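Category: Opinion / Rooms and Storage
5 min read

Small supplies should stay in the box they were sold in

The usual advice for a shared practice room is to decant everything. Staples, reeds, pencil leads and spare screws come out of their packaging and go into matching tubs with printed labels. I followed that advice for two years in the music room at Juronside, and I now think it is wrong for most small supplies, and plainly wrong for staples.

A staple box carries information. The size is printed on it, and the size is the only thing a person standing at a jammed stapler needs to know. Once the strips are in a clear tub, that information depends on a label, and the label depends on whoever refilled the tub last. At Juronside we had a tub marked with one size that held two. The strips looked alike at arm's length. They did not feed alike, and a set of parts for the winter concert went out with half the corners folded by hand.

The box also fits its contents. Staple strips are brittle along the glue line, and they stay whole when they are packed side by side with no room to slide. In a round tub they shift every time the tub is moved, and they break into short lengths. Short lengths can still be loaded, but they tilt in the channel and cause the next jam. When I cleared out our tubs I kept the full strips and put the broken pieces in one dish. The dish came to 92 pieces. I don't offer that as a study. It was one cupboard.

Tsao, the storage range we bought, makes a perfectly sound tub. I have no complaint about the lid or the plastic. The set cost 29 dollars and it now holds valve oil, cloths and rubber feet, all of which suit a tub. My objection is to treating every small item as the same kind of item for the sake of a tidy shelf.

There is a second argument, to do with where things are used. Most of our stapling is done next to a music stand, usually a folding one, minutes before a rehearsal. Parts are sorted on whatever table is free, stapled, and put straight on the desk of the stand. A cupboard of labelled tubs across the room does not help with that. A box of staples on the same table does. The Skirnanel guide to music libraries, which our room was set up from, puts stationery and stands in separate zones. I would put them together and give them a shared table, with a cloth on it if the surface marks easily.

Boxes do have faults. The card goes soft at the corners, and an open one can shed a strip or two onto the table. Stray pieces should be picked up before scores go down, as they scratch covers. I accept that as a small regular cost — it takes less time than sorting a mixed tub.
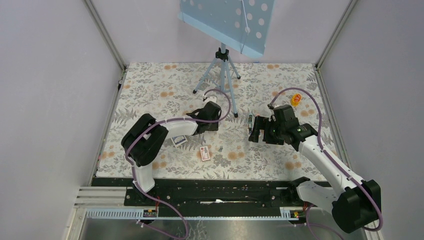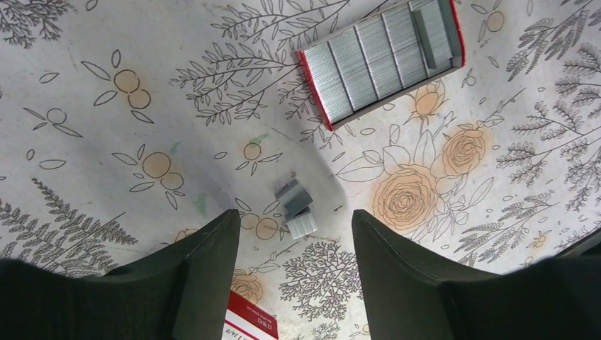 The room at Sirnine works on the same principle, with one open box in use and the spares kept shut until it is empty.

Reply from Sirnine: we agree about the sizes but not about the open box. Ours lives in a shallow tin with the printed end facing up, so the number can be read and the loose strips have somewhere to go. Card on its own lasted us around five weeks.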